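Notes and data card for the Soomro counter arm, a home build. The repo holds the mount drawings, the control scripts and the recordings made so far. If you only want to run the scripts, skip to "Setup".

## What this is

Soomro is a one-arm setup for small kitchen jobs. The arm is a secondhand unit, bought without its original stand. We wrote our own control layer (called `stultau`) and a recorder (called `dino`). The build was done in a home kitchen and in the Skullus shared workshop, where the base plate was cut.

Current tasks:

- `drawer_open` – pull a drawer open by its bar handle
- `drawer_close` – push it shut again
- `dish_to_board` – move a small dish to the cutting board
- `fruit_to_plate` – put toy fruit on a plate

## Status

| Part | State |
|---|---|
| Base plate | done, second version |
| `stultau` control | works, slow near joint limits |
| `dino` recorder | works |
| Automatic reset | not started |

## Workspace

The board and the toasters stay on the counter during recording. Both toasters are treated as fixed obstacles in `config/counter.yaml`. If you move either one, edit the file before you run anything.
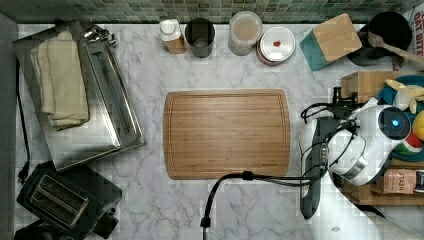
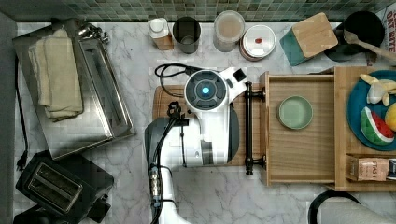
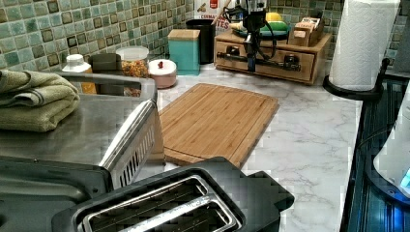
**Jaqueline Robles**
*Build and maintenance, Soomro*

The drawer task took the longest to get right. Our first attempts used a straight pull, and the gripper kept slipping toward one end of the bar. The current script closes on the middle of the handle, backs off a little, then pulls in short steps. It is slower but it holds. Renji Kubo wrote that part and also did the cable routing, so ask him before you change either.

Cables are still the weak point. They need slack at the wrist, but a loop that is too long ends up on the board. Check the routing by moving each joint by hand with the power off.

## Data

The set has 2,485 episodes. Each one is a folder with these files:

```
episode/
 joints.csv
 gripper.csv
 video/
 notes.txt
```

`joints.csv` has one row per control step, angles in radians. `gripper.csv` uses 0 for closed and 1 for open. `notes.txt` is free text and often blank.

Most episodes last roughly 22 seconds. Anything shorter than 12 seconds is usually a stopped run – we kept these and marked them `aborted` in the index. Filter them out if you only want full attempts.

Episodes recorded before November use the old base plate. Their joint zero is different, and `tools/rezero.py` fixes it. Run it once only. It does not check whether a file has already been converted.

## Setup

1. Bolt the base down. Clamps alone let it creep.
2. Install the packages in `requirements.txt`.
3. Copy `config/counter.yaml` to `config/local.yaml` and enter your own counter height and obstacle positions.
4. Run `stultau home` with a hand on the stop switch.
5. Run `dino record --task drawer_open` to make a test episode.

If step 4 ends with a joint error, power off, wait for the supply to drain, and start again from there.

## Known problems

- Shiny metal surfaces confuse the depth estimate. A towel over the metal helps.
- The gripper drops thin dishes if the rim is low. Rubber pads on the fingers made this better, though it still happens.
- `dino` does not warn when the disk is full. It writes empty video files.
- The handle finder was tuned on dark bar handles. Round knobs are not supported.

## Use and changes

You may use the recordings and scripts for any noncommercial purpose. The mount drawings can be copied freely. Send fixes as a pull request with the task name in the title, and include one episode recorded after the change. Questions about the hardware go to Jaqueline, and questions about `stultau` go to Renji.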